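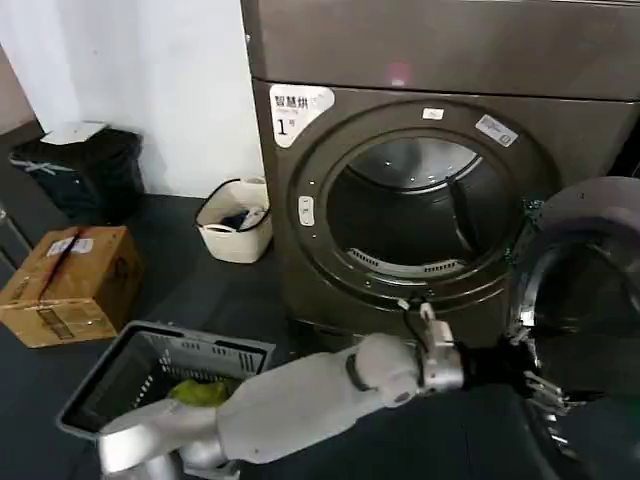
One league bowler at Bivivside Lanes said she would believe in a cleaner that restores hook when her own ball hooked again.

26 September 2023
By the Galtthorpe press desk

Search this site Go

Galtthorpe today adds the Kirkus ball cleaner to its pro shop shelf. The maker promises "like new" reaction. We make no such promise.

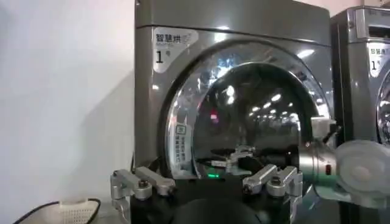 Our staff tried it on 33 house balls beginning in February. Oil came off. Whether scores moved is another matter, and we have seen no proof.
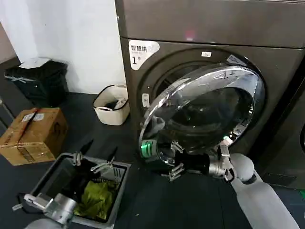

Does it replace resurfacing? Worn covers still need sanding.

Contact Galtthorpe | © Galtthorpe | Back to top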